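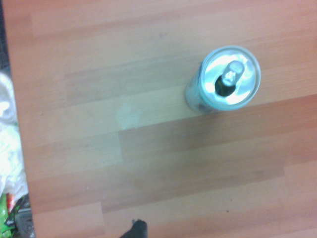 4. Mounting and first use of the Stestotell wall press

This section is for the person who will fix the press to the wall and use it the first time. Please read it to the end before you drill any hole. The press is made for empty aluminum drink cans. It is not made for steel food cans, glass or aerosol cans.

4.1 Choosing the place

The wall must be brick, concrete or a solid wood stud. Plasterboard alone will not hold the press, also not with special anchors. Keep a free space of 95 cm in front of the wall, so that the handle can come down fully and you do not stand too near.

A bin goes below the outlet. Any bin is suitable if its opening is wider than the outlet and you can pull it out without lifting the handle.

4.2 Fixing the bracket

1. Hold the bracket on the wall with the arrow pointing up and mark the holes with a pencil.
2. Check the marks with a level. A bracket which is not level makes the ram rub on one side, and the coloured coating will wear away there.
3. Drill the holes and push in the plugs from bag B.
4. Put in the screws by hand first. Tighten them only when all of them are in.
5. Hang the press on the bracket and close the safety clip. You should hear a click.

Caution: Do not use the press before the clip is closed. It can come off the wall when the handle is pulled.

4.3 Pressing the first can

1. Empty the can completely. Half a glass of old lemonade is enough to make the guide rails sticky.
2. Leave the pull tab on the can. Loose tabs can fall into the slot behind the ram.
3. Stand the can in the centre of the cradle.
4. Pull the handle down with one slow movement. Two short pulls are also allowed for tall cans.
5. Lift the handle. The pressed can falls through the outlet.

Note: In some regions the deposit is paid only for cans which are not pressed. Ask your depot first – we cannot give the rules for every place.

4.4 Emptying the bin

Pressed cans have sharp edges. Wear gloves, and do not push the cans down with your hand or foot. 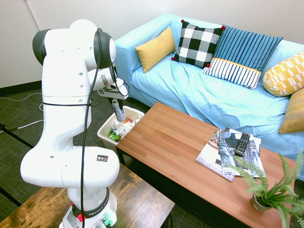 Mattes Tiedemann wrote to us that he rinses every can and lets it drain overnight before pressing, and that in August he had no wasps at his bin in Eltmont. We think it is good advice for all who keep the press outdoors.

4.5 Care

Wipe the cradle with a damp cloth every 2 weeks. Put 3 drops of light oil on each rail after over 3000 cans, or earlier if the handle feels heavy. Replacement rails can be ordered from Plandton with the form in section 7.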